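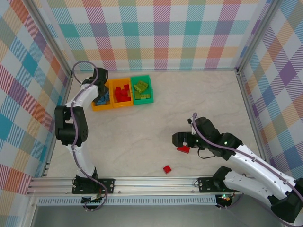
Hi everyone, thanks for sticking around after lunch. (Wait for the door to close, it's loud.)

So I'm going to talk about the Warnora kit, the two-arm one that Nilard sells, and whether I'd spend our money on it again. Short version: yes, with some grumbling! Živko asked me to keep it to 15 minutes, so yell if I start in on cable routing.

**What you get**

- Two arms, a rail, mounting plates, and a box of screws that I swear was packed by someone who hates labels
- Software that installed on the second try (my fault, old laptop)
- The walls are ours. Aba picked the plaid and I've grown fond of it

**The block job**

We have it sorting building blocks by color: blue goes in the orange bin, red in the yellow-orange one, green in green. Yes, only one of those matches. Pause here, people usually want to argue about it.

I like blocks because you can buy more anywhere and they don't bruise. We logged 896 picks in March, one arm at a time to begin with and then both together. Both together is where it gets fun – and where I learned to keep a hand near the stop button.

**Stuff I liked**

Setup took me an afternoon. The grippers are simple two-finger ones and I could swap a fingertip without calling anyone. Support answered me the same day, twice, and the second time it was a pretty dumb question.

**Stuff I didn't**

The cables! They loop up over the arms, and you have to leave enough slack for a full reach, but then the slack wants to go places. Also the manual skips from page one to "now calibrate both arms," as if we'd all done that before.

Kamlesh will ask about price. The spare gripper set is 300 and the extended support plan is 550, and I'd get the spares first. I haven't needed the plan yet.

**If there's time**

Minttu has the Cheetham quote for comparison, so hand over to her. Otherwise straight to questions, and mention the sign-up sheet for trying it yourselves.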